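FOR IMMEDIATE RELEASE
February 24, 2024

Kila Opens Shared Tables to Tenants at Unska Office Building

Kila, which manages shared work space in the Unska building, has finished refitting the open office area on the third floor. The area is now open to all 18 tenant companies on weekdays.

The work took seven weeks. It replaced rows of fixed desks with a mix of single desks and large white tables that anyone in the building can use without booking. Mesh chairs were kept from the old layout and cleaned.

"People told us they wanted somewhere to sit down with a drink and talk for ten minutes," said Hajar Salem, building manager at Kila. "A meeting room is too much for that. A table does the job."
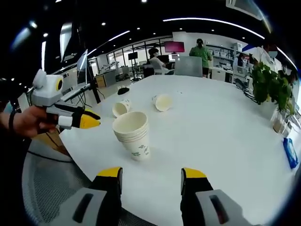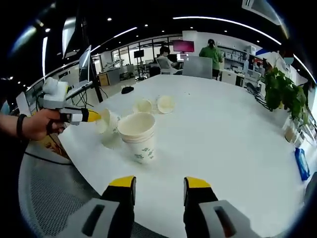 White paper cups on one of the shared tables at Unska.

Paper cups will be supplied at the tables through August, when Kila will decide whether to move to washable mugs. Tenants are asked to put used cups in the bins by the elevator and to wipe down the table before they leave. Spare cups and wipes are kept at the front desk.

Kila asked tenants for their views before the work began and received 106 replies. Most asked for more places to sit in small groups. Several also asked for plants.

"We used to eat lunch at our keyboards," said Esben Baldursdóttir, office manager at Trandevix, a tenant since the building opened. "Now we walk over to the table. It's a small change, but we use it every day."

Cleaning of the area is handled by Gallagher, which also services the lobby and stairs. Tables are cleared each evening at 7, and anything left on them is taken to the front desk and held for three days.

Work on the second floor will follow. Tenants there will get a schedule by email.

Contact:
Ornella Marras
Tenant Services, Kila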